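Faltville Online Parlor: Progress Report to the Casteo Fund
Period covered: February through the end of the second grant phase

The short version, for readers with other reports waiting: the dominoes work, the cribbage mostly works, and the chat window has been taken away from everyone until further notice.

Where things stand

When the Fund agreed to back a free online table-game site for Faltville and the towns up the valley, we promised three games, a lobby, and a way for people to find an opponent without having to own a fast computer. Dominoes opened to the public in February. Cribbage followed, later than the plan said. The third game, backgammon, is in private testing, where it has so far been won mainly by the dice.

We now have 1,690 registered players. I would like to report that all of them play. A fair number signed up, picked a cartoon hat for their profile, and have not been heard from since. The hats are very popular. If the Fund ever wishes to support a site that consists only of hats, we are well placed to deliver it.

Those who do play, play a lot. The evening tables fill first, usually by 7 p.m., and there is a second, smaller crowd before breakfast that takes its dominoes more seriously than anyone should at that hour. Ten tables can run at once on the current server. We had asked for more, but 10 has turned out to be enough on every night except the one when the cable went out across half the valley and came back all at once.

Matchmaking

The first version paired players by rating. New players start with no rating, which the software read as zero, and zero it took to be the strongest. Beginners were therefore sent straight to the best players on the site, who were gracious for nearly a week. The fix was small and embarrassing. Pairing now goes by games played until a player has a real rating, and complaints have dropped to the kind we can't do anything about, such as bad tiles.

Cribbage

Scoring a cribbage hand is a job many people learn from a grandparent and few people learn from a specification. Our count was wrong in two cases, both involving runs with a pair in them, and both were reported in detail by players who had lost by exactly that much. They were right. The counter has been rewritten, and the old results have been left alone, after a short debate we don't want to have again.

The Te Moana table

The partner site at Te Moana joined us for a shared domino ladder. The time difference meant that one side was always playing late and the other over lunch, and the late side lost more often. We have since moved to correspondence play, with two days allowed per move. It is slow, and people like it. Some of those games will outlast this grant.

Chat

Players could type to each other during a game. They did. The window is off while we write rules for it, and for now there are six set phrases, including "Nice move" and "Sorry, phone." Within a week "Nice move" had become an insult. We are looking at removing it.

Money

Spending is under budget on hosting and over budget on testing, and the two nearly cancel out. The software license from Fimar was renewed at the old price, after a call in which we mostly stayed quiet. The ledger is attached separately. One line in it reads "misc." and will be explained by the next report.

Still to do

Open backgammon to all players. Make the "resign" button harder to hit on a phone, as it sits beside "roll" and has ended several promising games. Write the chat rules. Move the nightly backup off the hour when the breakfast crowd logs in. Finish the help pages, which currently cover how to join a table but say nothing on how to leave one - a few people seem to have taken this as policy.

We ask that the final payment stay on its present schedule. We don't need an extension, though we reserve the right to sound less sure of that in the next report. 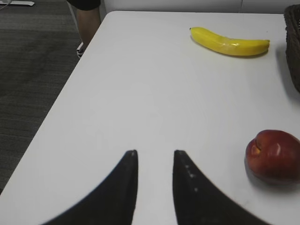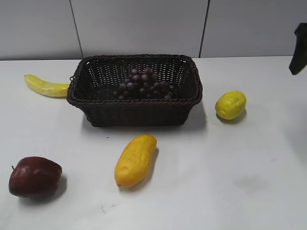 Grapes in the basket, second picture; banana on the table, third.

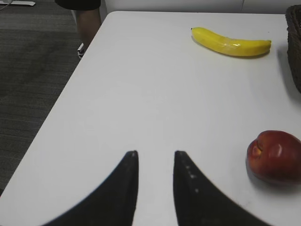

Reading time: 4 minutes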